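Segundo turno, hexágono 13, y yo con los tanques metidos en el barro. Judite Guerreiro me escribió desde Custhorpe a las once de la noche: «Te toca, y no tardes como el lunes». Jugábamos por correo a Kamgate, un juego de guerra viejísimo, de esos por turnos en los que mueves todo y luego te comes las uñas.

Yo tenía siete unidades y un puente. Ella tenía artillería - y muy mala leche. Mandé la infantería por el bosque, crucé los dedos y le di a enviar (¡sin guardar, claro!).

La respuesta llegó mientras fregaba los platos. Una sola línea: «Mira el puente».

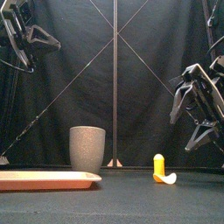

Y lo miré, vaya si lo miré. Ya no había puente, y mis tanques seguían en la orilla mala. Me senté, puse la radio bajita y empecé a buscar un vado en el mapa.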